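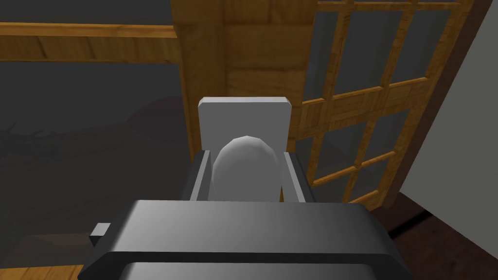 What do you do when a singer changes key between the record and the live show, and your tuning doesn't reach?

Put a capo on, or retune the whole guitar down by a half or whole step. If the singer drops the song a half step live, tune every string down a half step and play the same shapes you learned from the record.

Posted by Gundance

I should give more detail. I play rhythm guitar in a cover band, and we have a 10-song set of early rock & roll and slow ballads. The record we learned one ballad from is in E. On the live album the same singer does it in E flat, and our singer wants it there too. I only own one guitar and the other nine songs are in standard tuning.

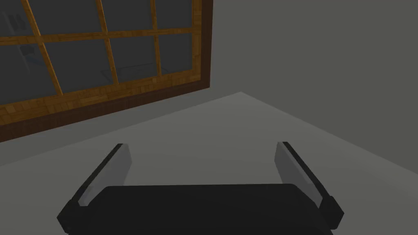

Our break between songs is short, so I can't spend long on the tuning pegs. Is it worth getting a second guitar for one song?

Dundeck

A second guitar is the easy way, but you can get by without it. Move the ballad to the start of the set or right after the intermission, and do the tuning while the crowd is at the bar. Or tune down for the whole night and put a capo on the first fret for the other songs. I did that for 4 years. The strings feel a little slack at first – go up one gauge if it bothers you.
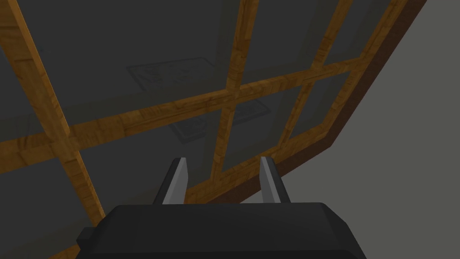

One thing to watch is that the capo can pull the strings sharp if it's clamped too hard. Check your tuning after you put it on, every time. Also tell your bass player. Ours kept playing in E and we got through a full verse before anyone stopped.

Bednárik

just play it in E, most people can't tell

Irine

I disagree with the post above. The crowd may not notice, but the singer will, and that top note in the chorus is hard enough at the end of a night. If you don't want to retune, you can play it as barre chords in E flat. It loses the open string sound, so I'd pick out the low notes and let the other guitar handle the high part, if you have one.

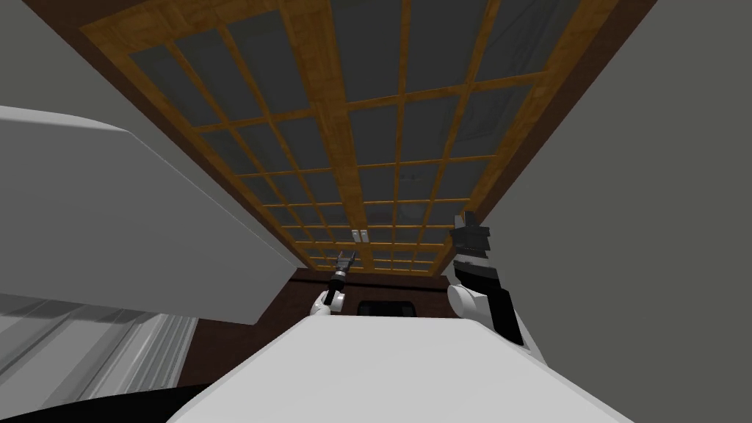 Related topics

Changing strings before a show
Which capo for a 12-string?
Getting a slow tremolo sound from a small amp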